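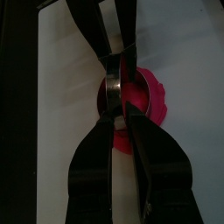
Fig. 1. Silver metal piece held between two black gripper fingers.

Lolatum Berth Waste Log

README, second release

What this is

Records of rubbish and recyclables landed by visiting yachts at 11 marinas over one season, April to the end of autumn. Each row is one landing by one boat. The main file has 3000 rows. The first release had 2000 and left out Makimari and Bermúdez, whose sheets came in late.

Files

landings.csv - the main table
marinas.csv - one row per marina, with berth numbers and type of waste contract
codes.txt - material codes and their meanings
changes.txt - what was altered between releases

Columns in landings.csv

landing_id: number, unique, no meaning beyond that
marina: short name as in marinas.csv
month: month only. Day and time were removed.
length_band: overall length of the boat in bands. The top band is open-ended.
crewed: yes, no or blank
material: code from codes.txt
weight_kg: weight on the quay scale, to one decimal place
note: free text typed from the paper sheet

How it was collected

Dock staff weighed bags at the waste point and filled in a paper sheet. Sheets were posted to the Lenden office at the end of each month and typed up there. Niamh Corrigan did most of the typing and Philomena Scanlon checked it against the paper. Boats with their own contractor do not appear. For the largest yachts this leaves a serious gap, and the top length band should not be used to estimate totals.

Material codes
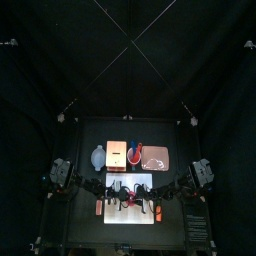
Plastics landed from galleys and decks are split by form first and colour second, as the recyclers pay different rates for clear and tinted. Form is either film, tub, bottle or other. Tinted means any colour at all that light still passes through, however faint. A pale blue see-through bottle like the one lying on its side at the far left of the row is PBT (plastic, bottle, tinted), whatever its size. Solid colours are PBS. Bottles with liquid left in them should have been emptied before weighing, but two marinas did not do this until June and their early PBT weights run high.

Metal is MET for everything, including tins, shackles and old rigging wire. Glass is GLS. Oily rags and filters are OIL and were weighed in their drums, with the drum weight taken off afterwards.

Known problems

Blank weight_kg means the scale was out of use. It does not mean zero.

At Makimari the scale only read to whole kilos, so every weight there ends in .0.

Bermúdez used its own sheet with no box for crewed. The column is blank for all its rows.

Some notes mention food waste mixed in with film. These rows were left as they were.

Privacy

Boat names, flags and berth numbers were dropped before typing. A few notes named skippers and those words were cut.

Use

Free to use with credit to the Lolatum project. Please report errors to the Lenden office with the landing_id.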